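Kudo Bench: two-hand gripper recordings from a shared workshop
Maintained by Takumi Hattori. Revision of May.

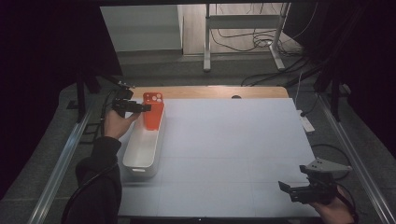 What is inside
The set has 241 episodes, made with a pair of black hand-held grippers over a mat with grid lines. The usual task is to handle a block-like object at a long white storage bin. In 78 episodes the object stands upright in the bin. One episode is up to 518 frames.

The bench
The frame is aluminum extrusion, with one rail on each side of the table. Both grippers are connected by cable. Please keep the cable on the outer side of your arm, otherwise it pulls the wrist at the end of a long reach.

Files
episodes/ one folder for each recording
calib/ gripper opening, left and right separately
notes.txt my remarks, not complete

Images are resized to 256 x 256. The original size is kept only at the Pranstead workshop, please ask me.

Known problems
The left clock is a little behind the right one in the oldest folders. I did not correct it yet.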